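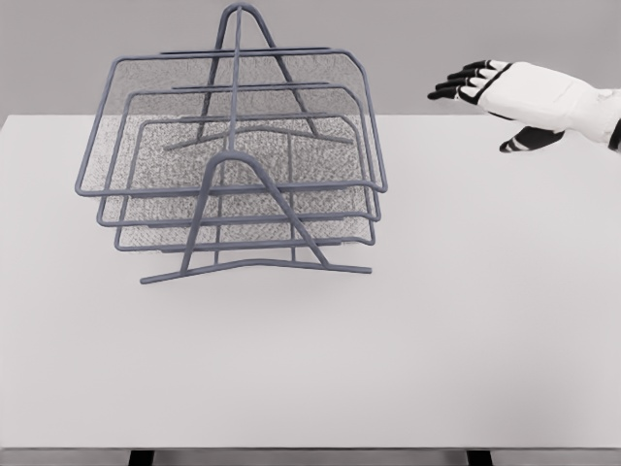

Questions We Hear a Lot About the Tabletop Handling Guidelines

Thanks so much for stopping by! Sheyla Zapata and the rest of us on the Dradside guidelines team get a steady stream of mail from labs that are setting up tabletop tasks for robot hands, and we do try to answer every note, but it may be quicker for you to look here first.

Do the guidelines cover work in simulation, or only real hardware?

Both, and we're glad so many of you ask. A simulated task gets the same paperwork as a bench task: a written start position, a stated goal, and a clear rule for when a run ends. The one thing we ask on top of that is that you write "simulated" next to every result, including in slide decks and (please!) in the little tables people paste into emails.

Why do you fuss so much over wire and mesh objects?

Well, a letter tray made of thin rods is a very different customer from a solid box. There are gaps a fingertip can slip into, and in simulation the collision shape may be much simpler than what you see on the screen. If your software fills in the gaps between the rods, say so in the task sheet. We've had two labs compare scores for weeks before noticing that one of them had, in effect, been grabbing a solid block.

How should the hand approach an object with several tiers?

Start open, well clear of the rims, and name the tier you're aiming for before the run begins. Section 9 has the wording we like. You're welcome to come in from the side or from overhead, so long as you stick with one approach for the whole set and write it down.

Can we put other items on the table?

For a baseline set, no, just the one object on a bare surface. Clutter sets come later and have their own sheet, called Whitlock after the building where we first drafted it.

How many runs do we need?

We ask for 43 per object. It's an odd sort of number, we know, and it came out of a long afternoon of back and forth with the folks at Hurska, who wanted more. Please report every one of them, the fumbles too.

What counts as a failed run?

Any touch on a tier you didn't name, any tipping of the stand, or a time-out. If you stop a run by hand, mark it as stopped and keep it in the log.

Where do I send a correction?

Drop a note to Sheyla with the section number in the subject line. Changes are gathered up and go out each April.

Related items
Naming Your Start Positions
Zukurano Task Sheet, Blank Copy
Collision Shapes for Thin Objects
Clutter Sets: Getting Started with Whitlock

We use cookies to remember your settings and see which pages get read. By staying on this site you agree to their use. Accept | Manage settings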